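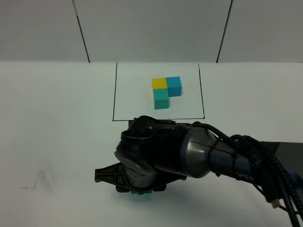
Marker lines on a white tabletop

jfalcao
Posted 4/21/22
Matte white top, three thin black marker lines, wall as the fourth side. I need the rectangle gone and a cleaner one put back. What takes marker off a matte finish without polishing it?

oanh_tu
Isopropyl, white cloth, short strokes along the line. Test near the back edge first. What are the cubes for?

jfalcao
Layout practice. Yellow and blue side by side, teal-green in front of the yellow, faces touching. The L has to stay inside the lines.

Hodell17
I would skip marker entirely. Thin black tape pulls straight and lifts off.

oanh_tu
Disagree. Tape has thickness. A cube pushed across it catches and turns.

Hodell17
Then keep the cubes off the line. Mine has been down for 216 days with no lifting.

leitao_9
Your right line leans outward toward the front. Whatever you use, measure the width at the wall and again at the front line before you draw.

jfalcao
Noted. Isopropyl first, then marker against a steel rule. I'll leave the wall side open as it is now.

Hodell17
Still say tape.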